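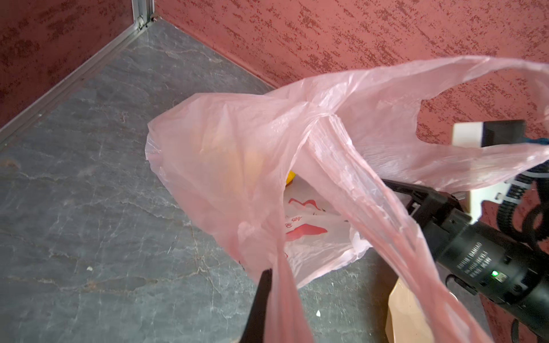 4.3 Public Demonstration at the Stillgate Site

The third part of the study took place during an open day held in August at the Stillgate building. Visitors entered in small groups and watched the system handle shopping bags at floor level. The purpose was to record how people without technical training judged the robot's work when they could see it from close by, and to compare those judgments with the ratings given by laboratory staff in Section 4.2.

Each group stayed for 20 minutes. A member of the project team gave a short spoken introduction, which was kept the same for all groups, and then stepped back from the work area. Visitors were asked not to speak to the operator during a trial. Questions were taken at the end of the visit and were noted by hand. The program for the day was prepared by Ľubomír Halás, who also wrote the introduction and the visitor form.

The task was drawn from the Plokomari household set. A thin plastic carrier bag with goods inside is placed on the floor, and the robot must take hold of the bag, open it far enough to reach the contents, and remove the items one at a time. Bags of this kind are difficult for two reasons. The film folds over itself in ways that are hard to predict, and the handles move freely once the body of the bag is lifted. Figure 4 shows the work at hand from the wrist camera. The gripper is engaged with the plastic of a translucent pink bag, one handle lies over a gripper finger, and the other extends toward the red wall. A second bag, white with red printing, can be seen through the open mouth.

Figure 4. Wrist camera view of the carrier bag task, Stillgate open day.

Cases in which a handle rests on the gripper were given their own code in the trial log. The code marks contact only and does not record whether the trial was later completed. Earlier work with the Lima protocol treated all such contact as a fault and ended the trial at that point. We chose to let the trial continue, as a person emptying a bag will often touch the handles without any effect on the task.

A total of 90 visitors returned the form. It asked them to rate the robot on a scale from 0 to 100 for speed, care, and ease of understanding. Of these, ease of understanding produced the widest spread of answers. Several visitors wrote that they could not tell whether the robot was pausing to plan its next motion or had stopped. Others asked why the bag was not simply cut open, and one group discussed this at length after the trial had ended. Ratings for care were higher than ratings for speed in every group.

The forms of 19 visitors included written remarks about the handles. Most of these remarks described the same concern, namely that a loose handle might catch on the arm and pull the bag over. Laboratory staff had not raised this point in the earlier sessions. It was therefore added to the list of conditions to be tested in Section 5, together with the slack-film condition proposed by Vondráček.

Two limits of the open day should be noted. Visitors had chosen to attend and may have held a more favorable view of robots than the general public. In addition, groups that came in the afternoon had sometimes spoken with those leaving, and their ratings cannot be treated as fully independent.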